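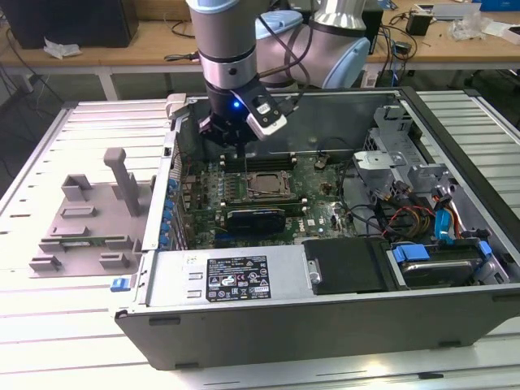

Reading time: 3 minutes

Well, it's finally happening: the old Desjardins building on the canal side is getting a repair shop, and I got to poke my head in before the doors open in March!

If you've lived here long enough you'll remember Desjardins as the place you went for school shoes. After that it was a carpet outlet, then a string of dark windows with the same faded sale sign in them, and I'd pretty much given up on it. So when I walked past last month and saw the lights on I did what any nosy neighbor would do and knocked.

The people behind it call themselves Jumau, and the plan is simple enough. You bring in a thing that's stopped working (a toaster, a lamp, that desktop computer you've been meaning to do something about) and they'll take a look at it while you wait, or keep it for a few days if it needs a part. Looking costs nothing. If they fix it you pay for the part plus a flat fee, and if they can't, you can take it home or leave it for spares. I asked about vacuum cleaners, because mine has been making a noise like a goose, and was told to bring it on over.

They've taken the ground floor and the back half of the basement. There are 47 parking spaces behind the building that used to be blocked off with a chain, and those are open again too, free for the first two hours. Anyone who has tried to park near the canal on a market morning will understand why I'm almost more excited about that part.

Old computers are going to be a big piece of it, from what I heard. The pile of donated towers was already pretty impressive when I visited. The ones that can be saved get cleaned up, checked over and passed along to families through the school on Grotasar Street, and there's a sign-up sheet at the school office if you know somebody who could use one. If you're donating, take your own files off first! They'll wipe the drive for you, but they can't go digging for your vacation pictures afterward.

Not everybody is thrilled. Trunuvow, the little electronics store two blocks up, has done repairs for years, and I did wonder how they'd feel about a new neighbor. I stopped in and the mood was fine, a bit cautious maybe. They mostly do phones and tablets, and Jumau isn't planning to touch either one, so for now the two are sending customers back and forth. I hope that lasts. I like having both of them around, and I still get my batteries at Trunuvow.

Hours are going to be 2 to 6 in the afternoon to start with, with some evenings added if enough people ask. I'd ask, if I were you, because those hours are rough on anyone with a regular job. There's a notebook by the front door for suggestions and I've already written mine in it (evenings, and please bring back the bench that used to be out front).

The door on the canal side has two steps up. The one from the parking lot is level, so use that if you're hauling something heavy. I'll be there the first week with the vacuum.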